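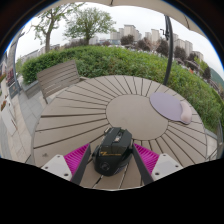

Patio table with mouse. Fiction, for the spring issue.

One Hundred Nights

The customer in Korton had been sleeping for free for a little over three years when his file landed with me.

I was working then for Prostora, which sold mattresses by mail. I answered letters. Most came by email, but we called them letters because the handbook did, and the handbook had been written by a person who felt strongly that a mattress was a relationship. We were told never to say "complaint." A customer had a concern. If the concern had springs sticking out of it, it was a serious concern.

We sold two models, the Miah and the Fukum. The Miah was soft and the Fukum was firm, and when people wrote to say the Miah was too soft, we suggested the Fukum. When they wrote to say the Fukum was too firm, you can guess. I had a whole career in that gap.

Both came with a promise: sleep on it for 100 nights, and if you weren't happy we'd come and take it away and give you your money back. The idea was that by then people would have stopped noticing. You can get used to nearly anything in three months, and hauling a queen size back down the stairs is a lot of trouble to go to over a feeling.

The customer in Korton had gone to the trouble 11 times.

He was always polite. On the morning after the last night of the trial he wrote to say that he had given the mattress a fair chance, that it was a decent mattress, and that he didn't believe it was the one. Then he ordered the other model. Miah, Fukum, Miah, Fukum, down the page. Everyone who'd handled the file before me had left a small note. "Nice man," said one. "Is he allowed to do this?" said another. The third just said "Ha."

He was allowed to do this. I read the terms twice, at home, with a sandwich. We had left out any line that would have stopped him, having never pictured a person with that kind of stamina.

My supervisor wanted him persuaded. She used the word warmly, the way a dentist says "pressure." If he kept the twelfth one, she said, we could all move on with our lives, and there might be something in it for me. She didn't say what. The year before, it had been a pillow.

So I wrote to him. I said I had been looking over his sleep history with us (that was a real phrase, from the handbook, page 114) and I wondered if he could tell me what he felt was missing.

He answered the same evening. It was a long letter. He said it was kind of me to ask and that he'd been thinking about it himself. The Miah, he said, was like being forgiven by somebody who wasn't really listening. The Fukum was more like being told the truth by a brother-in-law. He had hopes for each of them every time. Around the sixtieth night he would start to think, well, maybe this is it, and then some small thing would happen. A dip near the left shoulder. A noise. Once he had dreamed he was lying on the other one.

I didn't have a form reply for that. I had one for noises.

I wrote back that our noises were covered for ten years. He wrote that ten years was a long time to promise anybody and asked if I slept on a Prostora myself. The handbook said to answer this one with "I love mine!" I wrote that I slept on a futon I'd had since college, which folded in the night whether I asked it to or not. I sent it before I could think better of it, and then I went and stood in the kitchen for a while.

He was very nice about the futon. He said it sounded like we knew where we stood with each other, the futon and I.

We went on like that through the winter. I was supposed to be answering other people, and I did, at a pace. A woman wanted to know if the Miah could be cut to fit a boat. A hotel wanted forty Fukums and a discount, and I gave them the discount before they'd finished asking, because I wanted to get back to Korton, where the man was on night 71 and starting to feel hopeful. He reported on it the way people report on tomatoes. Night 74, good. Night 75, some heat. On night 80 his back felt better than it had in years, and he was worried about it.

"Why worried?" I wrote.

"Well," he wrote, "what would I do then?"

I carried that one around for a day or two. I was thirty-eight. I had been with the same dentist, the same bank and the same company for eleven months longer than I meant to be with any of them, and I had always supposed this was because I'd chosen them. I looked up when I'd started. My employee number was 1341, which had seemed high to me at the time, a big friendly crowd to be joining. There were nine of us left in letters. I had been told there was a picture of all of us together somewhere, but I think it was of a different department.

In March my supervisor asked for an update. I told her he was on night 96 and the signs were good. She asked what I'd offered him. I said I hadn't offered him anything, we'd mostly been talking. She asked about what, and I said shoulders.

On the last night I stayed up, which was foolish, as there was nothing for me to do. I lay on the futon with the phone on my chest. I found I was rooting for the mattress and the man both, and that these were different sides. At six-fifteen in the morning it buzzed.

He had given the mattress a fair chance, he wrote. It was a decent mattress. He had been so close to keeping it that he'd bought sheets. But he had woken at four and lain there listening to the rain come down, and he had thought about the other one, and it didn't seem right to go on. He hoped this wouldn't make trouble for me. He asked if he could have the usual pickup, late morning if possible, and would I please put him down for a Miah.

I filled out the form. Under "Reason for return" there was a drop-down list: too soft, too firm, wrong size, other. I picked other. The box that opened up after it would take only twenty letters, so I wrote "sleeping around," and took it out again, and wrote "rain."

My supervisor called at nine. She'd seen it. She was quiet for a bit, in the way they train them to be, and then she told me the company would be changing the promise to thirty nights, starting with new orders. I asked if his counted as new. She said to give her the time it came in. I looked at the clock in the corner of my screen and told her it had come in last night, late, before any of this.

She said that was a shame.

Then I went on the site and ordered a Fukum for myself, full price less the staff discount. It took two men to get it up my stairs. They asked if I wanted the old one hauled off, and I said to lean it in the hall for now.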